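Wuluveck (novel)

Wuluveck is a fantasy novel by Everaldo Araújo, and the first of his I managed to finish in one weekend. It retells an old river legend in which a ferryman's daughter, Irkard, trades her voice for safe passage and then spends over 32 chapters trying to get it back. I keep this entry up to date myself, so forgive the fondness!

The book is split into six parts, each told by a different passenger. Part two belongs to the salt merchant Widholm, and it drags a bit (the tax quarrel goes on forever), but stay with it – the flood at the end is wonderful.

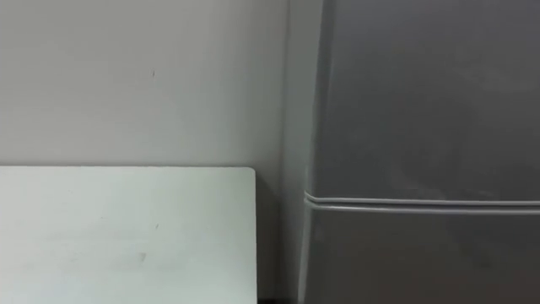

Caldeira, 17 December 2023

Luana Coutinho did the English translation and kept the river songs in rhyme, which I loved. Dirceu Sales, who edited the first printing, cut a whole subplot about the ferryman's brother. It came back in the second edition as an eight-page appendix, and I'd read it after part four.

Reviews were mixed. Valquíria Bezerra found the ending rushed, and I sort of agree with her about the wedding. A sequel has been promised for May.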